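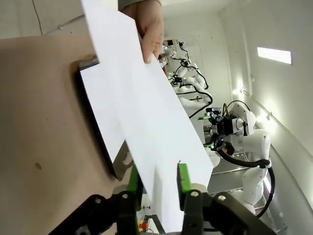

Chapter 4
Budgeting for a Robot Cell

The purchase price of an arm is seldom the largest figure in a five-year plan. Fingertips, cables, floor space and staff hours all belong in the first draft of the budget — not in a later request. At Fairclough, Joanne Tapley planned for 21 arms and set aside 730 dollars per arm each year for worn parts. 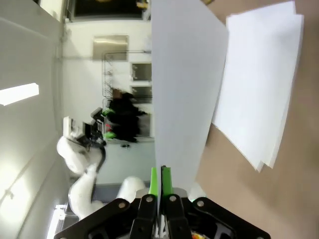 Figure 4.1 A gripper holding a single sheet of paper beside a stack.

Section 4.1 sets out the cost headings used in the rest of the chapter.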